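Dye shed notebook, 7 Nov 2025

Second go at the woad vat today, and I'm a good deal happier with it than I was in April. Recep Bayram brought over the Kikis powder, 60 grams of it, and we let the vat sit at Melturden until the smell came right (you do get fond of it, bless it). Eldana Jemal thinks we rush the dips, and I've come round to her view – 12 short ones gave a far more even colour on the fleece than my three long soaks ever did.

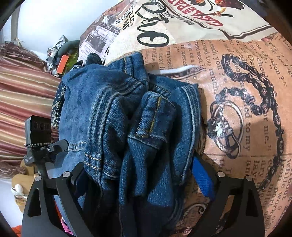

Blue jeans on the newspaper print.

Skein 582 is still a bit grey at one end. I'd like to try it again with softer water before I blame the wool.

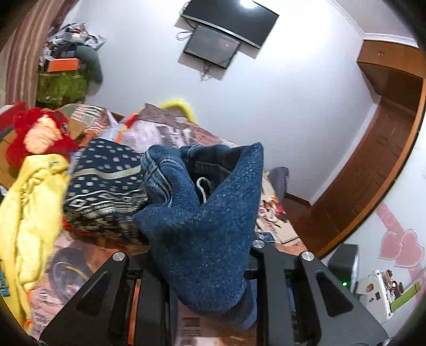 Page last changed: 7 November, by Eldana

Recep, if you're passing Debnath, could you please ask after more lime? We're down to the last scoop, and I'd love to have the vat going again before the weather turns.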